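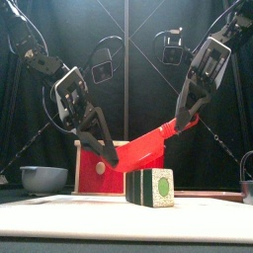
Red dustpan, red-fronted box with a round knob, striped block and grey bowl.

Skovness Tabletop Objects

A small set of household things photographed on a table, 20 objects in all. Names are kept short and plain - "dustpan", "bowl", "box". Boxes and drawers share one label for now.

Layout
objects.csv - one row per object, with name and main colour
notes.txt - changes since April

Known problems
2 rows have no colour yet. Red things placed close together are easy to mislabel.

Contact: Loukia Athanasiadis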